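Rice cooker refills leave residents asking where the savings are

18 April 2019

The Voldale housing office says a scheme that hands out replacement inner pots for rice cookers has kept 300 appliances out of the trash since it opened in December. Residents of the Malik Street apartments, where most of the pots went, are less sure the number means what the office wants it to mean.

The idea is simple enough. A rice cooker tends to wear out from the inside. The coating on the pot scratches, rice starts to stick, and people throw away the whole machine when the heater and the lid are still fine. Under the scheme, run with a local repair shop called Dalum, a resident brings in the old pot, pays a small fee and goes home with a new one that fits.

That is how the flyer tells it. The flyer does not mention that a pot has to match the cooker closely, or that Dalum stocks pots in only 2 sizes. Anyone with something else is put on a waiting list. The office would not say how long the list is.

Marcelino Falcão, who lives on the third floor at Malik Street, got a pot in the first week. He has no complaint about the pot itself. "It's a good pot. Rice comes out fine," he said. "But my old one was fine too, more or less. They asked if I wanted a new one and I said sure. Then I read that I'd been saved from buying a new cooker. I wasn't going to buy a new cooker."

His case is counted among the 300. So is every other pot that left the shop, because the office counts a pot handed over as a cooker saved. Asked whether anyone had checked back with residents to see if they would otherwise have bought a new machine, or whether they had bought one anyway, a spokesperson said the office was "confident in the direction of the numbers." No survey has been done and none is planned for this year.

There is also the matter of the lines inside the pot. Many of the cookers in the building were made for the Japanese market, and the water marks on the inner wall are printed for it. A mark beside the character for rice is meant to be read against a count of measuring cups, and the cup that comes with such a cooker is smaller than an American one. A household that has lost the little cup and fills a regular one will put in too much rice for the line and end up with a hard, dry batch.
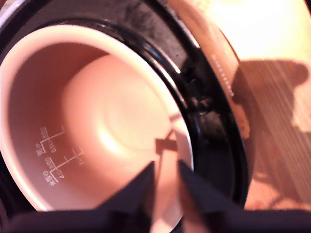 Several people said they had blamed the new pot for exactly this. Falcão said a neighbor returned hers twice before somebody at the shop asked what she was measuring with. The shop now keeps a box of the small cups under the counter, but you have to ask for one, and they cost extra. A printed sheet in English explaining the marks was promised at the start of the year. The shop's window still has a handwritten note saying it is on the way.

Dalum's owners declined to be interviewed but sent a short written reply. They said that the fit of every pot is checked at the counter if the customer brings the cooker along, and that returns have been low. They did not give a figure. They also said that customers are told to keep metal spoons out of the pot and to wash the rice in a separate bowl, both of which help the coating last. Two residents who spoke to us said they had been told nothing of the kind. A third said she had been told, and had gone on washing rice in the pot as she has for years.

Money is the harder question. The housing office paid for the first batch out of its waste budget, and the papers for the February meeting show 587 pots ordered. With 300 given out, that leaves a good many sitting on shelves at Flesau, the storage unit the office rents near the rail yard. The office describes these as a reserve for the coming year. It may be right. It may also be that most people who wanted a pot in one of those sizes already have it, and the rest of the building owns cookers the reserve won't fit.

Nobody we spoke to thinks the idea itself is a bad one. A cooker with a sound heater should not go to the dump over a worn coating, and a new pot costs far less than a new machine. One resident, who asked not to be named, said she had been using the same cooker since she moved in and was glad to have it working properly again. She had been about to replace it. If the office went looking for people like her, it might find plenty.

It has not gone looking. What it has is a count of pots out the door and a press release that turns the count into something bigger. The same release says the scheme has "changed how Voldale cooks," which is a lot to claim for a fitted bowl. It gives no weight for the waste avoided and no cost per pot, and it says nothing of the old pots people hand in. According to the written reply from Dalum, those go into a bin at the back of the shop and are collected with the scrap. Whether coated pots are accepted by the scrap dealer was a question the shop passed to the office and the office passed back to the shop.

The council will be asked next month to pay for another year. The request covers a third size of pot, which residents have wanted from the beginning, and a larger sum for what is listed only as "outreach." A council member who sits on the budget panel said she would like to see the Flesau stock used up before more is bought, and would want some kind of follow-up with the households already counted.

Until then the exchange goes on as before. Residents should bring the old pot and, if they can carry it, the cooker. Anyone without the small measuring cup should ask for one at the counter before leaving. The fee for the pot is posted by the register. The price of the cup is not.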